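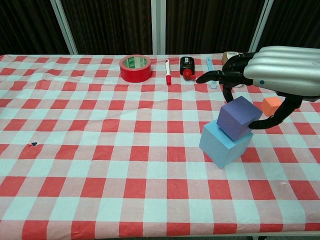 Flastitz
Maintainer, Badero Tabletop Sets

Badero Tabletop Sets: Stacking, Part 2

README

Contents

This part covers the small objects used in the stacking layouts: foam cubes in several colours and sizes, plus the stationery kept along the back of the table. It holds 200 layouts. Part 1 (Dedgate) covers crockery and is kept apart, with its own object list.

Objects

Cubes: foam, plain faces, no letters or numbers. Colours include light blue, purple and orange. The light blue cube is larger than the purple one and normally goes underneath. The orange cube is small and is left on the cloth near the stack.

Back row: roll of red tape, laid flat; white marker with a red cap; small black bottle with a red nozzle cap, upright. These items are not part of the stack. They are listed as "row" in the object table.

Surface

Red-and-white gingham cloth. It is not ironed between layouts, so creases vary. Do not use the checks as a unit of length. The backdrop is pleated dark brown fabric behind light grey posts.

Layout rules

A stack has 2 cubes. The upper cube may be offset from the lower one, provided it stays up when let go. The lower cube may be turned to any angle on the cloth. Loose cubes may touch the stack but must not support it.

Fields

layout_id: whole number
base: colour of lower cube
top: colour of upper cube
loose: colours of other cubes on the cloth, may be blank
row: back row items, left to right
notes: free text

Known problems

Colour names are given by eye. Light faces of the purple cube were entered as "lavender" in 2 layouts; read these as purple. Marker direction is not recorded. Labels on the tape and bottle are not transcribed.

Changes

Version 2: "row" split from "loose". Yensuk object codes dropped in favour of plain colour names. Files made with the old codes will not load until the base and top fields are renamed.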